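Putting on a poetry reading at home, and looking after the books and pamphlets afterwards

Posted by Valtteri Harju, 2022-05-28

We have held readings in our front room for a good while now, mostly poets with a new pamphlet out and a few people who bring one poem and never bring another. The tips below are the ones I keep in a notebook by the kettle. Most cost nothing. Add your own in the comments.

Chairs

Borrow before you buy. Folding chairs are fine for an hour and bad after that, so plan an interval at fifty minutes. Put felt pads on the feet, the stick-on kind, and press them down overnight under a heavy book. A chair scraping in the middle of a quiet poem is worse than a phone.

Set the rows in a shallow curve with the reader on the long side of the room. People at the ends of straight rows can't see and start leaning. Leave a gap near the door for latecomers and keep two chairs there.

Light

Turn the ceiling light off and put a lamp to the side of the reader, a little behind the shoulder. A lamp in front shines in the eyes, and one directly overhead puts the reader's own shadow on the page. A warm bulb is kinder to the room, but check that small print is readable under it. Ask the reader to try a page before anyone arrives.

If you use clip-on lamps, wipe the clip and the edge of the shelf first. Dust makes them slide.

A stand for the page

A music stand works well. The cheap ones droop, and the cure is a quarter turn on the wing nut with pliers, no more, or the thread goes. Glue a strip of thin cork along the lip so that single sheets don't slip off. Two clothes pegs hold a pamphlet open. Bulldog clips leave dents in the cover, so fold a scrap of card under the jaws.

For older readers I print the poems at 18 point on cream paper, one side only, and number the sheets in pencil at the bottom corner. Don't staple them. Stapled sheets have to be flipped over and the noise carries.
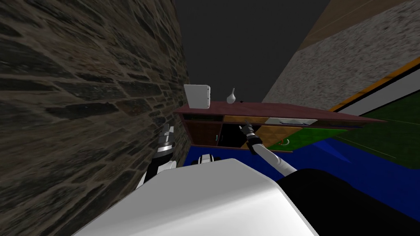

Sound in a small room needs more thought than most people give it. Stand where the reader will stand and clap once. If you hear a sharp ring after the clap, you have too many hard, flat surfaces facing each other, and the usual fix is something soft on one of them. A full bookcase is nearly as good as a curtain, and books of uneven depth do better than a matching set pushed back in line. Rough stone laid in irregular pieces, like the dark wall on the left, breaks the sound up a bit more than smooth plaster does, but it is still hard and won't soak anything up. Hang a blanket or a quilt opposite the reader, a hand's width off the wall if you can manage it. Rugs help with footsteps more than with voices.

You won't need a microphone for fewer than thirty people. If you do use one, tape the cable along the skirting and never across the doorway.

Drinks and food

Serve nothing that crunches until the interval. Soft cheese, grapes, cake cut small. Put the drinks table as far from the books for sale as the room allows. Red wine on a pale cover can't be got out. On a laminated cover, blot at once with a dry cloth, then a barely damp one, and stand the book up slightly open.

Switch the fridge off at the wall if it can be heard from the front room, and put your car keys inside it. You won't leave the house without switching it back on.

The book table

Have a float of coins and small notes in a jam jar with a lid. Write the prices on folded card in thick pen. Thin pamphlets fall over, so cut a wooden batten to the width of the table, plane one groove along it at a slight slope and stand them in that. Mine is made from an offcut of shelf, sanded with 120 grit and waxed. Two thin coats, buffed an hour apart, and let it sit for a few days before any paper touches it.

Storing pamphlets and magazines

Stapled pamphlets rust at the spine if they are kept damp. Keep them off outside walls and off the floor. I use shoe boxes lined with acid-free tissue, the pamphlets on their long edge with the spines down, and a piece of stiff card every ten or so to stop them bowing. Don't pack them tight. You should be able to get a finger in.

Take out loose flyers, rubber bands and paperclips before anything goes in the box. Tickets and programmes can go in a separate envelope marked with the month. My July envelope is always the fattest.

If one smells musty, stand it in a lidded plastic box next to an open tub of bicarbonate of soda for a week. Don't sprinkle the powder on the pages. It gets into the fold and stays there.

My own list is in a school exercise book, one line each. It has reached 741 entries, with poet, title, year and which box. A spreadsheet would be quicker to search, but I like the exercise book.

Mending a torn page

Never use ordinary sticky tape. It yellows and then the glue creeps. Tear (don't cut) a narrow strip of Japanese tissue, brush on wheat starch paste as thin as single cream, lay it along the tear and press between baking parchment under a weight. Leave it till morning. The paste keeps for three or four days in the fridge in a clean jar.

For a pulled staple, open the old holes with a needle and sew through with linen thread, knotting on the inside.

Clearing up

Stack the chairs first, then the glasses, then the rugs. Check under the cushions for reading glasses. I have a drawer of them if anyone has lost a pair.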